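Do I need to reseal grout every year, or is that a sales pitch?

We moved into a place in Trostdale in December and the tile guy who looked at our bathroom wants 300 dollars to seal the grout, then wants to come back every year and do it again. Is this a real thing? My parents never sealed anything and their shower is fine.
Omar Nimri

Reply from Nadine Haddad

I'd be suspicious of the yearly part. Put a few drops of water on a grout line and leave it for 10 minutes. If the grout goes dark, it's soaking water up and a sealer may help. If the drops just sit there, keep your money. Also ask what kind of grout you have. Epoxy grout generally doesn't get sealed at all, and a guy who quotes you without asking hasn't looked very hard.

Small tiles and odd shapes mean more grout, so the pattern matters more than the size of the room.

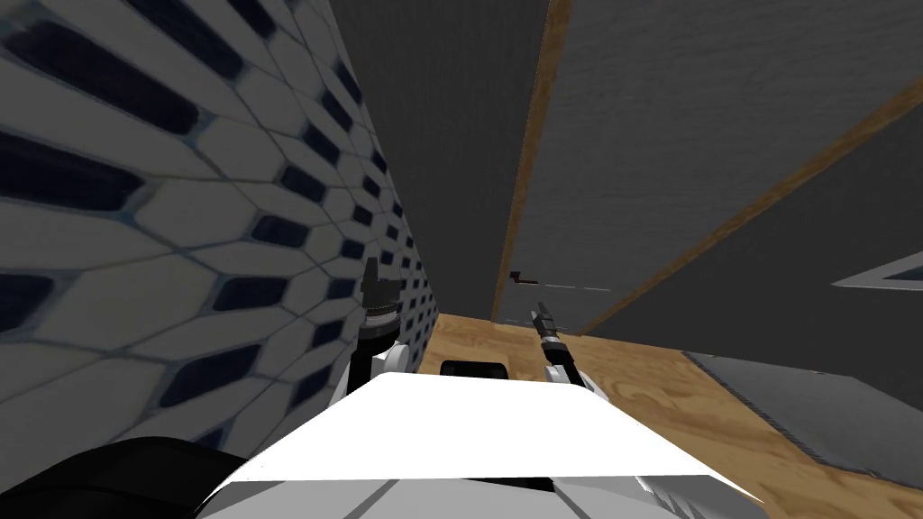

Long hexagons in pale gray and dark navy, with thin bluish-gray grout lines.

A wall like that has a lot of joints to wipe down by hand, and I could see someone charging extra for it. Plain square tile, no. A bottle of sealer and a small brush will do a normal bathroom in an evening. Two thin coats, wipe the extra off the tile before it dries.

Reply from Jalen Montoya

Mine was sealed by a company out of Fistberg and it still got moldy. Run your fan. Sealer is mostly a racket if you ask me.

Comments (2)

Yara Atallah: Mold on top of the grout is a cleaning problem. Sealer was never going to fix that.

Laiba Afridi: Did the water test after reading this and mine went dark in one corner only. Do I seal the whole thing or just the corner?

Last updated: 2018-01-04

Contact us | Copyright Nornden Home Help | Back to top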